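Bin picking: planner reports start state in collision near the bin wall

Posted by Weronika Walczak, 2/23/20

KUKA arm, small metal gripper, picking mixed household items out of a grey bin. Grasp candidates are fine in the middle of the floor. For anything lying near a wall the planner either rejects every candidate or returns a path, and then the next request fails with "start state in collision". I allow 1000 samples per query and raising that changes nothing. The bin is modelled as five boxes, padding 9 mm. The cell:

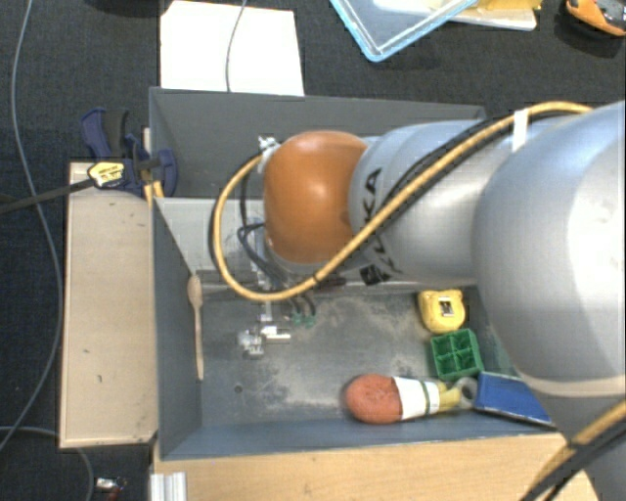 2 replies

Abelardo Cisternas

Two separate faults, I think.

First, the walls. Yours slope and your boxes presumably don't, so the model is wrong by a different amount at each height. Replace the boxes with a mesh, or tilt them to match. Then cut the padding to 3 mm on the bin only and leave it as it is on the arm.

Second, the hoses and the cable loop beside the orange joint cover. If the collision model is the bare arm, the planner doesn't know they exist. Attach a capsule to that link, large enough to enclose the loop, and allow contact between the capsule and its neighbouring links. Forget this and you get "start state in collision" at every pose, which may be half of what you are seeing already. The clamp at the rim wants a box too — it stands right by the wall.

For the spoon, lying along the side wall, I would restrict the approach to a tilt away from that wall and let the grasp sampler discard the rest before planning. We did this at Grallcombe and query time fell to 220 ms.

galstead_k

Had the same error, restarted the planning node and it went away. Might be a stale scene.

Weronika Walczak

Tilted boxes and 3 mm cleared nearly all of the rejections. Capsule still to do.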